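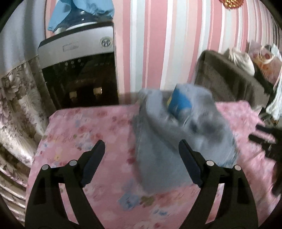 Où déposer le linge et les vêtements dont on ne se sert plus à Grelley ?

À l'atelier textile de la rue Valdebenito, au rez-de-chaussée de l'ancienne mercerie, aux heures d'ouverture affichées sur la porte. Les pièces doivent être lavées, sèches et mises dans un sac fermé.

Grelley, juin 2019. L'atelier textile de la rue Valdebenito a doublé sa surface de tri. L'association Fitadell, qui gère le lieu, a repris le local voisin, vide depuis la fermeture du magasin de chaussures. Une cloison a été abattue et l'électricité refaite. Les travaux ont coûté 1587 euros, dont une partie a été payée par la vente de linge de maison organisée au printemps.

L'an dernier, l'atelier a reçu 1458 sacs. Les vêtements arrivent surtout au changement de saison, et les sacs s'entassaient jusque dans le couloir. « En octobre, il fallait enjamber les dépôts pour atteindre la porte du fond », raconte Zoriana Prokopenko, responsable du tri. Le nouveau local permet de ranger les arrivages à part et de garder les tables pour le travail.

Le tri se fait à la main. Chaque pièce est dépliée sur une table, examinée sur les deux faces, puis repliée ou mise de côté. On vérifie les coutures, les cols, les fermetures et l'intérieur des poches. Ce qui est en bon état part en boutique. Les pièces tachées ou trouées sont découpées en chiffons, vendus au poids aux garages et aux peintres du canton. Les tissus encore solides mais démodés vont au cours de couture, qui a lieu deux fois par mois dans la même salle.

Les tables sont recouvertes de nappes, elles aussi issues des dons. Zoriana Levchenko, qui anime le cours de couture, les remplace dès qu'elles s'usent. Les participants y apprennent à raccourcir un pantalon, à poser une pièce ou à retourner un col de chemise. La séance coûte 10 euros, fil et aiguilles compris. Le groupe est limité à 14 personnes et il reste des places pour la rentrée.

La boutique garde son entrée sur la rue. Les draps, les nappes et les torchons y ont désormais leur propre rayon, à gauche de la caisse. Les vêtements d'enfant restent au fond, classés par âge.

L'association rappelle que les oreillers, les couettes et les matelas ne sont pas acceptés, pas plus que les chaussures dépareillées. Ces articles doivent être portés à la déchetterie. Les sacs laissés sur le trottoir en dehors des heures d'ouverture posent aussi problème : quand il pleut, leur contenu est perdu.

Pour les dépôts importants, après un déménagement ou une succession par exemple, il est demandé de prendre rendez-vous auprès de l'accueil. Les inscriptions au cours de couture se font sur place, à la caisse de la boutique.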